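Facing (retail)

Facing, also called fronting or blocking in some stores, is the everyday work of pulling packaged goods forward on a shelf and turning them so that the printed front of each box looks out at the shopper. It is one of the oldest habits of the grocery trade, and anyone who has spent a Saturday evening behind the counter of a small food shop will have done a good deal of it, whether or not they ever heard it given a name.

The word "facing" also has a second, related meaning. A product is said to have one facing if a single column of it shows at the front edge of the shelf, and 2 facings if two columns stand side by side. Shopkeepers talk about facings much as gardeners talk about rows, and a good seller is often rewarded with an extra one when the shelves are next laid out.

Background

In the days of counter service, dry goods were mostly kept behind the grocer and handed over on request, so the look of a package mattered less than it does now. Self-service changed all that, and boxes had to introduce themselves. Crackers, cereal bars and cookies came to be sold in upright cartons with a large name, a cheerful picture and the flavor printed low on the front, where a hand reaching for the box would not hide it.

Nelu Bogdan, who ran the dry goods aisle at the Zastgate food hall for many years, wrote a friendly little handbook on the subject that is still passed around among new staff. He suggested that a beginner start with a section of around 200 boxes and get to know it well before moving on to a full aisle, which in a store of that kind might hold 1,000.

Shelving and arrangement

Most stores use metal uprights with a column of slots, into which the shelf supports are hooked, so that a shelf can be raised or lowered when the packages change height. Boards may be metal or wood, and wood has come back into favor in shops that want a warmer, pantry-like feel.

Boxed snacks are usually stood upright with their fronts outward, and spare stock is kept directly behind, in rows running toward the back of the shelf. Flat cartons can be stacked on their sides if the printed ends are easy to read.
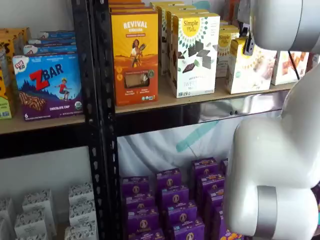
Bogdan's handbook also has a kind word for the mixed shelf, where several makers' boxes stand next to one another in quite different colors. He felt that shoppers enjoyed the variety, and that a clean vertical edge between one product and the next did more for a shelf than any sign. The Nanditz method, taught in some shops, goes a step further and asks staff to work from left to right, finishing each bay before starting the next.

Related articles
Shelf label
Endcap display
Stock rotation
Esquivel layout
Zimura shelving
Dry goods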